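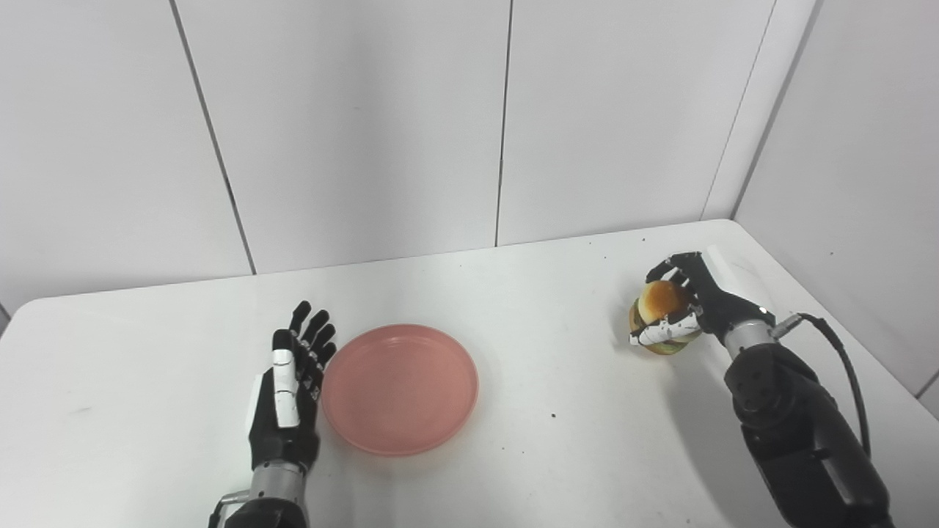
Right hand on the burger, left hand parked by the plate. Head cam view.

Thread: Grasp planner keeps picking the bun edge, anyone else?

kelpforest252
So I've been moving our pick and place stack over to Hamura (the planner, not the old wrapper) and I'm stuck on something dumb. The grasp itself is fine. But the planner scores candidates one finger at a time, so it loves anything that gets a fingertip on the rim of the bun, even when the thumb ends up way down low across the front. Then the place planner wants the thing flat on the plate and has to find a wrist angle for it. Out of 31 runs last night, 9 died at that step with "no IK solution." Config is stock except I raised the contact weight.

odd_torque
Raise it back down, lol. Contact weight is per finger in Hamura, so with this many fingers you're drowning out everything else in the score. I'd start at the default and leave it alone for a day.

marrowbyte
Don't agree with odd_torque. I ran stock weights for all of June and got the same failures. The problem is that grasp and place are planned separately! Feed the plate pose in when you rank the grasps and throw out anything that can't reach it. We do that with Shao and it takes maybe twenty lines.

odd_torque
Sure, and then you pay for an IK call on every candidate. Have you timed that?

marrowbyte
Yep, 17 ms for the batch on my desktop. I can live with that.

kelpforest252
Oh nice, that's way less than I figured. How are you getting the plate pose though? Mine is a pink disc on a white table and the depth is kinda mushy at the rim (it's such a low rim).

tinwhistle_dev
Skip depth for the plate. Segment it by color, fit an ellipse, and intersect with the table plane. The Endo calibration tool will give you the plane. Just redo it if anybody bumps the head, mine drifted for a week before I caught on.

kelpforest252
Trying the ellipse thing tonight, then marrowbyte's filter. Contact weight is back to default too, so everybody wins.

odd_torque
Change one at a time or you won't know which one fixed it. And post the log from the Flerkholm branch if you're on that, the IK seed handling is different there.

kelpforest252
Yeah, I'm on Flerkholm. Log coming after dinner.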